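Search this site Go Advanced search
Workshop Notes > Robot Cells > Cloth Handling > Setting and checking the wrist camera and fingers

Setting up the fingers and wrist camera on a cloth-handling arm

Written by Nidia Condori. Last gone over June 20, 2019.

I've been meaning to write this one up properly for ages, mostly so I can stop answering it in bits and pieces over the phone. It covers the two-finger gripper and little wrist camera we run on the Rashti cell at Plosusmont, which spends its working life picking up trousers, shirts and the odd tea towel. If your arm handles boxes or bottles you can be a lot more relaxed about most of this. Fabric is fussy, and a gripper that's perfectly happy on a solid block can make a real mess of a trouser leg.

Set aside a morning for it the first time. Once you've been through it a couple of times you'll have it done before your tea goes cold.

What you'll need

A set of hex keys, feeler gauges, a lint-free cloth, isopropyl alcohol, a paint pen, and a garment you don't mind pinching over and over again. Cotton twill is lovely for this. It has enough body to hold a fold, and the weave gives you something to judge your focus on.

Before you touch anything

Put the arm in its service position, hit the stop, and lock out the air and power at the cabinet. Please do this even if you're only planning to wipe the lens. Then take a copy of the current settings. On ours they live under program 1061 in the Elus controller, and I save the copy with the date in the name so there's no arguing later over which one was the good one.

Cleaning and squaring the fingers

Start with the fingertips. Lint packs itself into the inner faces and after a while you're gripping with felt, so wipe both faces with alcohol and leave them to dry. Run a fingernail down each one while you're there, feeling for nicks. A nick will catch a thread sooner or later, and pulled threads are the complaint we used to get more than any other.

Now loosen the two mounting screws on each finger, just enough that it will shift under firm thumb pressure. Close the jaws by hand onto a feeler gauge and let the fingers settle against it before you nip the screws up again, a bit at a time, swapping from side to side. If you tighten one side fully and then go to the other, the finger creeps, and you'll be back doing it all again. When you're pleased with it, put a paint pen mark across each screw head and onto the metal beside it. Vinh Trịnh taught me that in February, after we'd lost most of a day to a screw that had been backing itself out — a five-second job, and now we can see at a glance if anything has moved.

Aiming the camera

The wrist camera wants to look down past the fingers so that both tips sit at the bottom of the view, near the middle. Too much finger and you can't see the cloth you're going for. Too little and you can't tell whether you've got hold of anything. Ours sits on a small Puvbridge bracket with a slotted hole, and a tiny nudge there makes a big difference on the screen, so go gently.

Clear the cell, restore the power and air, and bring up the live view. Lay your test garment out on the table and focus on the stitching along a hem or seam. If you can make out separate stitches, and the weave beside them, you're close enough. Watch the brightness too. Pale cloth goes white very easily on the high spots, and then the creases disappear on you. Our exposure setting ended up at 73, though yours will depend on your lights.

The pinch check

Set the closing force low, jog down to the garment at slow speed, and close on a small fold near a seam. Have a look at the view before you lift anything.
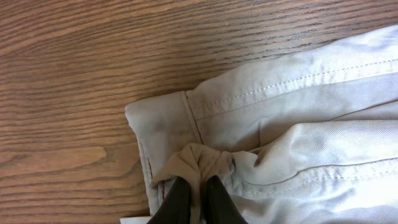
Pinch check on beige cotton twill, close to the vertical seam. Both fingertips are in view, with the fold gathered up between them.

What you want is a proper bunch of cloth standing up between the tips, with wrinkles running out from it. If the bunch sits hard over to one side, go back and check your squaring. If there's hardly anything between the tips, lower the approach height a touch and try again. Do leave the force where it is until you've tried that — it's so tempting to turn it up, and all you get is a crease that won't iron out.

Repeat the pinch in a few different spots, including one across a seam, then open the jaws and look the cloth over for marks. Save your settings, write them in the book, and hang the test garment back on its hook for the next person.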